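Nolomum – shop titles of painting prints on household cloth

Version 2

Nolomum is a table of product titles for tablecloths, curtains, cushion covers and wall hangings that carry a reproduction of a known painting. For each title we wrote down which painting is meant, as well as it can be known from the words. The data is text only. It was made for people who study how the names of artworks change when they travel through shops, and for people who need small, clean material for name matching.

The same painting can appear under many names. A seller may write the full title, or only the painter, or the painter and one object in the painting. Sometimes the title belongs to another work. "Starry night" is the hardest case in the whole table, because Van Gogh painted more than one picture that shoppers call by this name, and sellers mix them very freely. The river picture is often sold with the name of the village picture. In version 1 we followed the seller. In version 2 we follow the rest of the title, and if nothing there helps, we write "unclear".
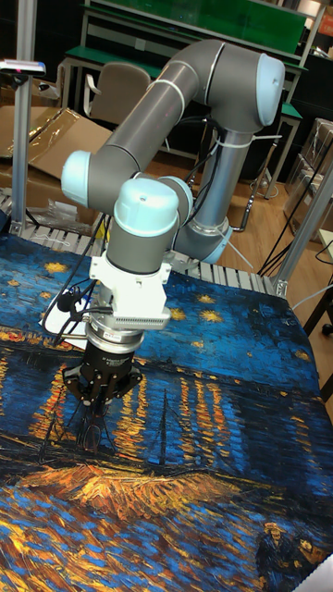 What is inside

There are two files. titles.csv has 1,372 rows, one row per product title. works.csv has one row per painting and gives the form of the name which we use everywhere else.

titles.csv has 9 columns:

row_id – a number that does not change between versions
title – the title exactly as the seller wrote it, with spelling mistakes
lang – language of the title, two letters
cloth_type – tablecloth, curtain, cushion, hanging, other
work_id – points to works.csv, or "unclear"
painter_named – yes or no
work_named – full, partial, wrong, none
annotator – initials of the person who decided
note – free text, mostly empty

All files are UTF-8 with comma as separator. Titles that contain a comma are in double quotes. Please do not open titles.csv in a spreadsheet program and save it again before you compare it with ours. Some accents get lost this way, and we received two bug reports which were only this.

How it was collected

We started with 3,000 titles copied by hand from shop catalogs, printed and online. Vikas Grewal removed the repeated ones and everything where the cloth had only a pattern "in the style of" a painter. Such titles are interesting, but they do not point to a work, and we could not agree on rules for them.

Kuldeep Sachdeva and Deepak Katiyar then labeled all remaining titles separately, without seeing the labels of each other. Where they did not agree, Dinesh Chaudhary made the decision and put his own initials in the annotator column. So if you want only the easy rows, filter out DC.

The labelers saw the title and the cloth type, never the product photo. This was discussed for a long time. With a photo many "unclear" rows would be solved, but then the label would describe the cloth and the title would be only decoration.

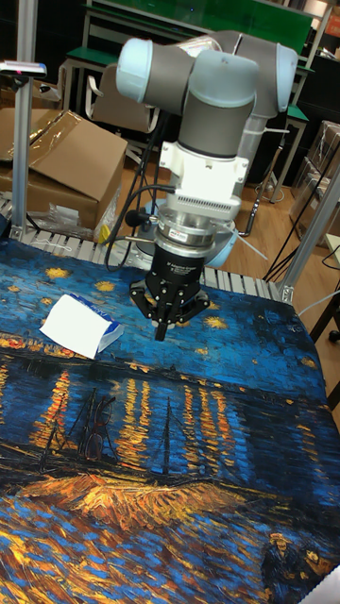

Printed cloth after Van Gogh, Starry Night Over the Rhône.

Rules for difficult titles

If the title gives a painter and an object, and this painter has only one well-known work with this object, take that work. "Rhône", "river" or "harbor" together with Van Gogh and night goes to the river picture, also when the seller adds "The Starry Night" in front. Work_named is then "wrong", not "partial".

Water lilies are one group. We do not try to separate the single canvases, and works.csv has one line for all of them.

A title which names two paintings gets the first one. The second goes to the note column.

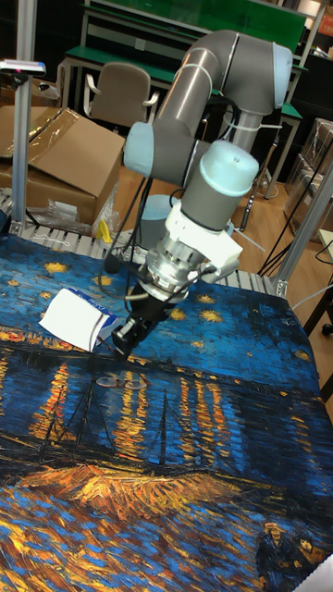 Night river print, stars above and the lights in the water.

Known problems

The languages are not balanced. English is much more frequent than all others, and Hindi titles are mostly written in Latin letters. We kept them so.

Cloth_type "other" became a mixed bag: table runners, bed covers, one umbrella. It should be split in the next version.

Row order is the order of collecting, so titles from the same seller stand close together. Shuffle before you make a training and test split.

Seller names were removed from the titles, but a few may have stayed. If you find one, write to us with the row_id.

Changes from version 1

New labels for all "starry night" titles. The column painter_named was added. A wrong work_id for several wheat field rows was corrected, thanks to Aldo Caputo who found them.

Use

You can use and change the data for any purpose if you name Nolomum and the version number. Questions are best sent as an issue in the repository. Dinesh reads them on Wednesday.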